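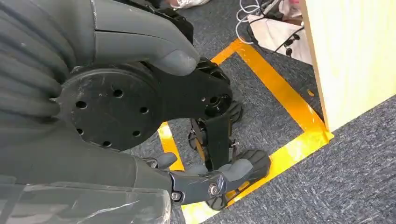

How to mark out a floor zone for a mobile robot, and keep it marked

September
By the Kivent workshop desk

Every workshop has a robot rule. Ours used to be "mind the robot", which was short, easy to remember and useless. It didn't say where the robot would be, how far it could reach or who was supposed to be doing the minding. What follows is the method we settled on at Kivent after trying most of the others. It costs a roll of tape and a morning, and the morning is mainly arguing.

Before you start

You will need floor tape in a strong yellow, a tape measure, a felt pen and the patience to crawl. If your robot came with a manual, read the part on reach and stopping distance. If it came with a risk assessment, read that too, and check it was written for your robot. We once spent a week following a very thorough one that belonged to a conveyor.

Tape is a reminder to people. It won't stop a machine, and it won't stop a visitor who is looking at their phone. If your assessment calls for a guard or a fence, put up a guard or a fence and use this page for the parking bay.

Step 1. Decide what the line means

A line can mean "the base stays in here" or "people stay out of here". Pick one. Our first layout at the Jotine unit meant both, depending on whom you asked, and people asked a lot. We now use yellow for the base only. The keep-out line for people is a separate one, further out, and it goes on the drawing before it goes on the floor.

Step 2. Measure the base, then the rest of it

Measure with the wheels turned whichever way makes the machine widest. Castors swing, brackets stick out, and the widest point is seldom the one on the data sheet. Our bay came out at 1315 mm on the long side, including a 65 mm margin at each end. Write the figures down with the date and keep them with the robot's papers. A bay whose size lives in somebody's head will be a different size by spring.

Then measure the arm at full stretch. It will go well past the tape. That's fine, as long as the outer line allows for it.

Step 3. Lay the tape

Vacuum first. Carpet is a poor surface for tape and low pile is the least poor, so press hard and go over it again with a roller. Run each side in one length. Short pieces lift at the joins, and a lifted end will find a wheel.

Square the corners. A wonky bay works perfectly well, but people treat a wonky line as a suggestion.

Step 4. Clear both sides of the line

The bit everyone skips. Walk the outside of the bay and pick up cables, bags, packing and anything with a plug on it. Boxes and cabinets need a proper gap as well - a hand between a moving arm and a solid panel has nowhere to go. Do the same inside the line, on your knees, at wheel height. Things look tidier from standing up.

Step 5. Check the view from the arm

If there's a camera near the gripper, use it. Drive the arm slowly over its own base, with one person on the stop button and everyone else behind the outer line. You want to know how much of the tape the arm hides when it's low, and how near its padded parts come to the brackets and discs underneath. Go through 4 poses at least, and note any where you lose sight of the line. 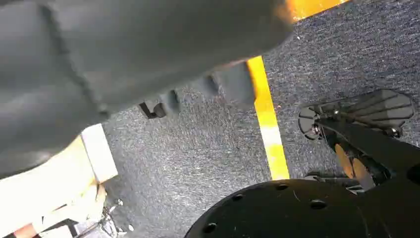

Step 6. Write the rule on one page

Ours has 4 lines:

- The base stays inside the yellow.
- Nothing gets stored inside the yellow, even for a minute.
- Stop the robot before you cross the outer line.
- If the tape is lifting, fix it before the next run.

We had a longer version, borrowed from the Skotier site, with its own contents page. People signed it beautifully and did as they liked.

Step 7. Look at it again

Check the tape at the start of each shift and measure the bay again whenever the robot gets a new wheel, bracket or gripper. Replace any length that's scuffed or curling. When the bay moves, pull up the old tape the same day. The Delacroix room had two outlines for a month, and the robot was always neatly parked in one of them.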